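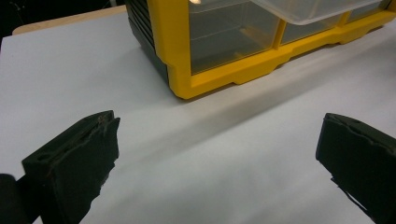
One early buyer in Zurutlow wrote in to say the old coffee can had worked fine for 46 years, so what was all the fuss? Sotport answers with the Nemonance, a yellow-and-black parts organizer with clear drawers, in stores this June. The can held everything — you just had to pour it out to find the one washer.
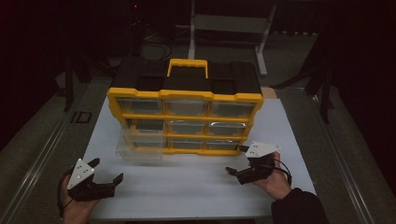
It also has a carrying handle, for those who like their screws to travel. Degefa stores will stock it for $32, with a 2-year warranty.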